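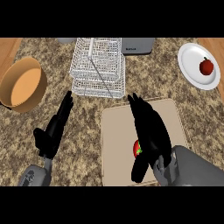 23 September 2025
By Cor Visser

Recipe import stops at the same record every time

Status: solved, one question still open

I write down the whole story of this problem, as I spent three evenings on it and the help pages of Gumometti didn't cover my case. Maybe it saves another person some time.

What I wanted to do: move my recipe collection from Lalleo, the old desktop program, to Gumometti. Lalleo still starts on my computer, but it has had no updates since March and printing is already broken. The collection has 2,000 recipes. Many are from my mother and my aunt, typed over from handwritten cards, so losing them wasn't an option for me.

What happened: I exported everything from Lalleo to one text file and chose Import in Gumometti. The progress bar moved normally for a few minutes and then the window showed "Import finished." No error, no warning. But the collection contained only 1,458 recipes. The last one was a plum cake, and everything after it was missing.

First evening

I deleted the new collection and did the import again. Same number, same plum cake at the end. I restarted the computer and tried a third time, with the same result. That was in a way good news for me, because a problem that comes back in the same place can be found.

I checked the free space on the disk. There was plenty. I also checked if the free version of Gumometti has a limit on the number of recipes. The settings page mentions a limit for pictures and none for text.

Then I wrote to support. They answered the next morning and asked me to turn off the virus scanner during the import and to send the log file. Turning off the scanner made no difference. The log said only "end of input reached", and after this line it was empty.

Second evening

"End of input" made me think the program believed that my file was finished. So I opened the export in a plain text editor and searched for the plum cake. The recipe directly after it was called "Gristska, the way Han makes it". It is a sour soup with barley that we eat in winter, and Han is my brother-in-law. The title looked normal, and so did the ingredients.

I removed this one recipe from a copy of the file and imported the copy. Now Gumometti took in all the others, 1,999 in total. So the fault was inside the soup.

I typed the recipe again by hand in Lalleo, with only the title and the ingredients, exported it alone and imported it. It worked. Then I added the preparation steps, also typed by hand. It worked too. Only when I pasted the old note from the bottom of the recipe did the import stop. The note says: "Use the big pot. Double the barley for guests." You wouldn't expect any harm from it.

Third evening

I set the text editor to show hidden characters. Between "pot." and "Double" there was a control character, shown as SUB in a small box. I had copied this note long ago from a very old file, and the character must have traveled with it. As I understand it, some older programs used this sign to mark the end of a text file. Lalleo ignores it and just writes it out again. Gumometti reads it, thinks the file ends there, and closes the import politely.

Solution

1. Make a copy of the export file and keep the original untouched.
2. Open the copy in a text editor that can show hidden characters.
3. Search for the SUB character (hexadecimal 1A) and replace it with a space. In my file there was only one.
4. Save as UTF-8 and import into an empty collection.
5. Compare the total in both programs before you delete anything.

After this the import gave me the full 2,000. I opened recipes from different letters of the alphabet and compared them with Lalleo. Fractions and degree signs were correct. Categories came over as tags, which is fine for me.

Still open

In 18 recipes the cooking time is shown as zero. All of them had the time written as a range in Lalleo, for example "40-50 min". I correct these by hand, but it would be nice if the import kept the text. Has anyone found a setting for this?

Reply from support, added later: they could repeat the fault with my file and will change the import so it shows a warning when the data stops early. They gave no date for it. For the ranges they have no solution at the moment, and they asked me to open a separate ticket, which I did.

Versions: Lalleo 6.2, Gumometti 3.1, both in English. I keep Lalleo installed until the end of the year.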